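I finally went through the plastic bin where the play food ended up. We brought it along when we moved into the place on Avlow Street, and it had been sitting under the stairs since November. Most of what was in there I had forgotten buying.

The food came from at least three different sets. The oldest pieces are from Vusta, who I don't think make toys anymore. The receipt was still folded up at the bottom of the bin, order number 1205, and I paid $5 for the whole bag at a clearance sale. The newer pieces were hand-me-downs and I couldn't tell you the brand.

My plan was to keep what still gets used and give away the rest. The carrot stays. It has been in every pretend soup made in this house.

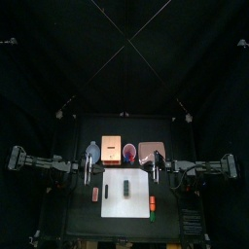
The big white cutting board, with the toy carrot off to the right.

The board is a real one from our kitchen. I like a full-size board for play food because there's space to put things down, and the slot by the edge makes it easy to hang on a hook afterward. It got a wash with dish soap and went back to the kitchen when I was finished.

Everything else got sorted on the floor. Fruit went in one shoebox and bread in another. Two plates were cracked, so those went in the trash. I also found a puzzle piece and a dead AA battery.

The giveaway bag is by the front door now. I still need a smaller bin with a lid that closes properly, and I'll look for one next time I'm at Hoststead.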